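Every September our budget round produces the same spreadsheet, and the largest line in it is always a robot arm. I think this is the wrong place to start, and I'd like to argue for spending the first share of the money on hand-held grippers, the tables they are used at and the hours of the people holding them.

An arm is easy to put in a budget. It has a price, a delivery date and a maintenance contract, and the supplier will send someone to stand next to it when it is switched on. Hours of handling ordinary objects are harder to price. They come out of the wages line, they get squeezed when other things run over, and by spring the arm is bolted down with very little for it to learn from.

We did this ourselves with the Lullby project. The arm came first. The grippers came five months later, bought with what was left, and there were 2 of them, so one pair of hands could work at a time. When one gripper went back to Begović for repair, two-handed tasks stopped altogether. Nobody had put a spare in the plan. 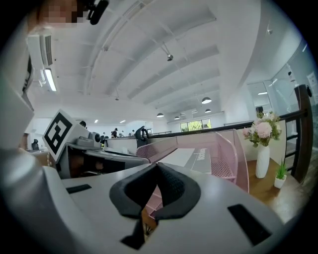

*Mudar Equipment Planning Group*

The work itself needs less than people expect. A pink mesh desk organiser on an ordinary office floor is a perfectly good subject, and so is a table with a vase of artificial flowers on it. Objects like these cost next to nothing and should be bought freely. What costs money is the gripper: the body, the padded fingers that wear, the marker cubes that have to sit exactly where they were calibrated. I would budget for fingers the way a print shop budgets for ink.

Horácio Simões, who keeps our accounts, disagrees with me on one point. He says consumables hide overspending, and that a single large purchase is at least visible. He is right that it's visible. In the Hotach plan, though, he approved 1,665 for replacement parts, and that small line kept the sessions running when the larger ones were frozen.

There is a fair case on the other side. Data from a hand-held gripper has to end up on a machine at some stage, and a team with no arm can't check what its recordings are worth. I would answer that by renting. Two short hires a year, booked once there is something to test, would tell us most of what we need to know. If the results are good we can buy, and we'll know by then what reach and payload to ask for.

So my proposal for the coming round is to move the arm to the second half of the year, buy a spare gripper for each pair, and give session hours their own line that can't be raided for anything else. The draft sheet is open for comments until the end of the month.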